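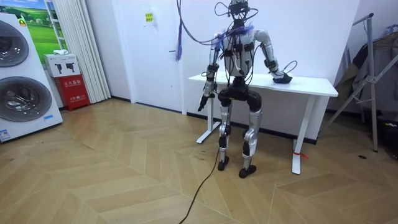

Robot teaching by demonstration

Robot teaching by demonstration is a group of methods in which a person shows a robot a task and the recorded motion is used, directly or after training, to make the robot perform it. The two main forms are hand guiding, in which the person moves the arm itself, and teleoperation, in which the person drives the robot through a separate device. Both are used on single arms bolted to a stand and on humanoid machines with two arms and legs.

Hand guiding

Hand guiding is also called kinesthetic teaching or lead-through. The joint motors are set to cancel the weight of the arm, and the operator pushes the links along the desired path while the controller logs joint angles. The method needs no extra hardware. Its drawbacks are that the operator's hands and body enter the view of the cameras, and that one person has difficulty guiding two arms at once. Forces measured at the wrist may also include the operator's push.

Remote control

In teleoperation the operator holds a leader device, a pair of hand controllers, or a wearable frame. The robot copies the movement at a fixed rate. Leader arms with the same joint layout as the robot can pass joint angles straight across. Hand controllers give only a position and a direction for each hand, and the joint angles must be solved for. Delay between operator and robot lengthens each demonstration and tends to produce stop-and-go motion.

On humanoid robots the legs are often handled by a separate balance controller while the operator commands the arms and hands. Cables for power and data are kept clear of the arms' working range, as a snagged cable changes the load on a joint and spoils the recording.

Work with cloth

Garments and other fabrics are a common subject for demonstration because their shape is hard to model. A heap of cloth has no fixed outline, layers hide one another, and the fingers of a gripper are often out of sight once they have closed in a fold.

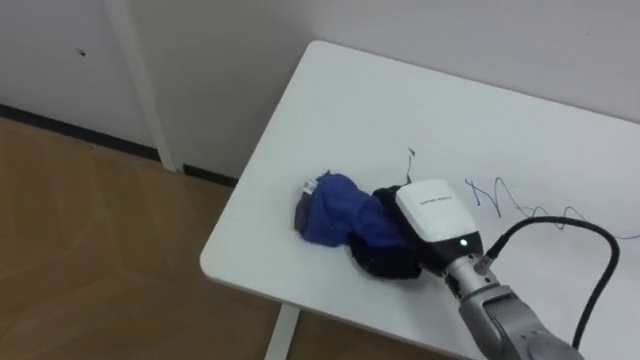
Contact with the tabletop is a further difficulty. A gripper that stops too high misses the lower layer, and one that goes too low presses on the surface and may trip a force limit. Operators are usually taught to approach at a slant and to close the fingers before lifting.

Recording and selection

A demonstration is normally stored as camera images, joint angles, and gripper commands on a shared clock. Failed attempts are removed or labeled. In the Serano cloth set, compiled at Vosilville by Anika Nakamura and dated 30/10/2023, 474 demonstrations were recorded and 268 were kept. Of those rejected, 41 were dropped for clock errors between camera and arm. The set was made with 2 operators, whose recordings are stored separately.

Terms

The Vinel manual uses "episode" for one complete demonstration and "segment" for any part of it between two gripper commands. The Lambrakis format uses "trial" for the first and has no word for the second.

See also: imitation learning, leader arm, force control, motion retargeting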